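Home | Grippers | Arms | Demo days | Parts | Contact

Gape two-finger gripper by Hiltico

607 shares | 5 comments

I got to see the Gape doing a proper job at the Puvdale open day on Monday, so I'm rewriting this product page while it's all fresh (the old one was mostly the maker's sheet pasted in, sorry to everyone who had to read it).

The quick version: it's a black gripper that bolts to the wrist of a mid-size arm, with a small camera mounted behind it so you can watch what the fingers are up to. Hiltico sells it for sorting and taking apart old electronics, and that's what they had it doing at Puvdale. No foam blocks, no plastic fruit! They had a bench of old desktop towers with the sides off, and you could stand close enough to hear the motors.

I went in thinking it was too big for the work. Next to my own hand it looks huge, and a PC case is a cramped place even for people with skinny fingers. The trick, the Hiltico folks told me, is to come in at a slant and let the long fingers do the reaching.

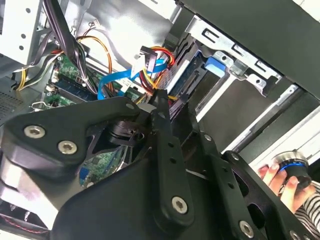
Cables are still the hard part, and they were happy to say so. A soft wire moves when you touch it, and then the spot you were aiming for isn't where it was a second ago. I asked about those stiff little locking plugs too, and the answer was "slowly, and with a person nearby." Fair enough. I'd want a person nearby anyway.

What sold me was the upkeep. The side plates are held on with Torx-head screws, so you can open it up with a driver you probably own already. Finger pads come in packs from Sovia, and Hiltico says to check them every 1,000 grips. I'd check sooner if you're working around sharp case metal.

We stock the gripper, the camera bracket and the spare pads. The arm is separate, and please message us before you order because the wrist plate has to match (we've had a few come back over that). Lead time is five working days.

Puvdale is doing another open day in January, doors at 10 in the morning. I'll be there again, probably hogging the spot by the bench.

Related items
Sovia finger pads, pack
Gape camera bracket
Hiltico wrist plate
Puvdale open day: getting there and parking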